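## 4 夹爪首次抓取与对位

走到这一步,机械臂已经能动了,Claltine 控制器的绿灯也亮着,接下来是整套安装里最好玩的部分:让夹爪拿起第一个方块!请留出一段不被打断的时间,第一次做的人往往会忍不住多抓几轮。

本节适用于 Flamus 桌面单元配两指夹爪。如果你用的是老款 Nevlow 底座,4.2 的零点数值要换成附录 B 里的那一组,其余步骤完全一样。

### 4.1 开始之前

- 台面擦干净,尤其是抛光石材台面。一点油渍就会让方块在闭合时打滑转向。
- 顶灯全部打开,窗帘拉好。日光会随时间变化,上午标定好的颜色阈值到傍晚可能就不准了。
- 急停按钮放在惯用手一侧,先按一次再旋开,确认控制器有反应。

> **注意:** 光亮的台面会映出方块的颜色和灯点。视觉模块有时会把倒影当成方块的下半截,算出来的高度偏低。遇到这种情况,把"反射抑制"调到 6,不要去动相机曝光。

### 4.2 设定夹爪零点

1. 在控制面板进入"维护 > 夹爪 > 零点",选择手动模式。
2. 让两指完全闭合。指尖应当同时接触,中间不留缝。如果一侧先到,松开该侧指根的锁紧螺钉,轻推到位后再拧紧。
3. 按"记录闭合"。编码器读数应为 617。读数不对时先断电重启一次,多数情况下重启就能恢复。
4. 张开到最大,按"记录张开",面板显示 112。
5. 保存,退出,再进来看一眼数值还在不在。早期固件偶尔会丢掉第一次保存,多看这一眼很值得。

> **小心:** 闭合过程中手指不要伸进两指之间。空载时力道看着不大,夹到手还是很疼的。

### 4.3 抓取并悬停

1. 在台面上摆好橙、紫、红三个方块,彼此拉开距离,两指下探时才不会碰到邻居。紫色靠后,红色靠近台面前沿。
2. 在任务列表里选"单块抓取",目标颜色选橙色,速度设为 70。
3. 按住使能键,按"执行"。夹爪会先停在方块正上方,再垂直下降。下降途中如果看到明显偏斜,松开使能键即可停住。
4. 闭合后机械臂会抬起方块并悬停,等你确认。趁这时候检查姿态:两指应分别压在方块上部的左右两侧,方块下半部分露在外面,底边与台面大致平行。

我第一次看到它稳稳地举着方块的时候,真的在椅子上喊了出来。指尖对上了,前面那些拧螺钉、记读数的功夫全都有了回报! 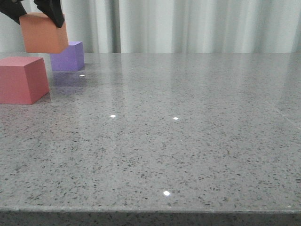 5. 姿态满意就按"确认",夹爪会把方块放回原位。不满意就按"放回并重试",程序会保留本次的偏差值,下一轮自动补偿。
6. 换成紫色,再换成红色,各做一遍。靠后的紫色方块最容易暴露远端误差,请多留意它。

### 4.4 常见情况

**方块抬起后慢慢往下滑。** 先擦指垫。用无绒布蘸一点异丙醇,擦完晾干再试。还滑的话,把夹持力调高一档,一次只调一档。软质方块夹得太紧会留下压痕,以后每次抓取都会跟着偏。

**方块歪着被提起来。** 多半是下探位置偏向了一侧。回到 4.2 检查两指是否同时接触,没有问题再做相机标定(第 5 节)。

**红色和橙色认混。** 这两种颜色在暖光下很接近。把 Srivastava 视觉包的配色表换成"高区分",然后重新采样红色方块的顶面和侧面。顶面受光多,颜色会浅一些,两个面都采到,识别就稳多了。

**夹爪停在半空不动。** 看面板有没有"等待确认"的提示。我们收到的求助里有不少就是这个提示被别的窗口挡住了。

### 4.5 日常保养

每天开工前做一次空载开合,听听声音。顺滑的嗡声很好听,出现咔嗒声就该给导轨上油了:用随机附带的细管油,每侧一滴,开合几次让油走匀,溢出来的擦掉。指垫到四月统一更换,更换后必须重做 4.2。

本节步骤由 Steinar Mogensen 在 8月12日 星期三 校订,改动集中在反射抑制和配色表两处。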